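Setting up a wrist camera view in simulation before you build the real thing

By the time I got round to this, our gripper had already bitten through a plastic cup and part of Masanobu Oshima's sleeve. The arm lives in the shared workshop at Sumlow, where it is bolted to the only bench that doesn't wobble. Practising in simulation is slower to set up and much cheaper in sleeves.

You will need your gripper model, a room to put it in and an evening you weren't fond of.

Start with the camera mount. Measure from the wrist flange to the lens on the real arm, then type those numbers in as they are. Do not tidy them up. I tidied mine, and spent most of October grasping the air 5 mm to the left of everything.

Next, parent the camera to the gripper body and not to the world. Turn the wrist joint through 60 degrees and watch the preview. If the room tilts and the finger stays put, the camera is riding along properly. If the finger wanders off by itself, you have parented it to the world, as I did, twice.
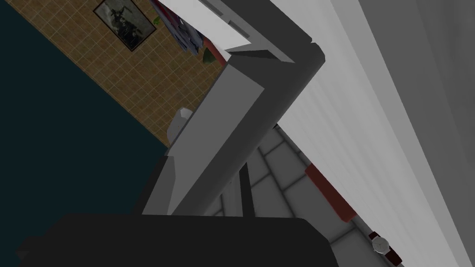
Now set the field of view. Wide is tempting, but a finger close to the lens swallows most of what you wanted to look at. Myrto Kontogiannis narrows hers until only the finger and its target fit. I prefer to keep some floor in view - tile lines make it easy to spot a crooked horizon.

Leave the clutter in. A bare grey room teaches your arm to be brilliant in bare grey rooms, and the workshop has never been one of those.

Finally, close the finger slowly and step through the motion one frame at a time. Look for it passing through its own housing. Mine did so at frame 847, with great confidence. The cure was a joint limit 3 degrees tighter, saved under a new file name so that Eduard Murín could stop overwriting it.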